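Ticket 588 – Mixed basket, sorting table, room 304
Opened by: front desk, Ellis building
Status: open (again)
Priority: low, whatever the subject line says

Reported problem: The basket on the green table has stopped being a toy basket. Staff report it holds "everything." Requester would like it to hold toys.

First reply: Please confirm whether the three boxes with the round holes are still next to the basket. If they've gone back to the Fisach cupboard, that is ticket 155 and I don't want to reopen it.

Requester: Boxes are there. Red, blue, yellow.

Second reply: Thanks. Came up and had a look. The basket is packed. I had been told soft toys and blocks, and those are in it, along with crushed cans, a water bottle on its side, and what I'd call a modest linen closet. 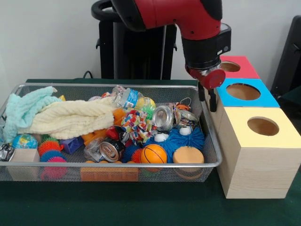 Page last changed: November 1, 2025

Notes after the visit:

The textiles are the main trouble. The mint-teal towel is draped over the left corner and a bit over the rim, and the cream knit blanket takes up the space toward the middle. Small things vanish behind them. There is something yellow back there that I have logged as "yellow, small." A red bottle cap sits up by the blanket. I can't say if it belongs to the bottle and am not opening a ticket to find out.

Tried: asking for labels on the boxes. Grustar quoted 28 days for labels, so the colors will have to do.

Suggested fix, in this order:
Towel and blanket out first, to the linen shelf.
Cans and bottle to recycling.
Wooden cube and other blocks to yellow, the biggest box. Anything too wide for the hole stays in the basket – please do not push.
Silver car to blue.
Globe stress ball and the yellow-green ball to red, if they fit. If not, see above about pushing.
Soft toys keep the basket.

Requester: Who decides what counts as a soft toy?

Reply: The Živković sheet on the back of the door. It runs to two pages and is no help with the stress ball.

Left open pending linen shelf space.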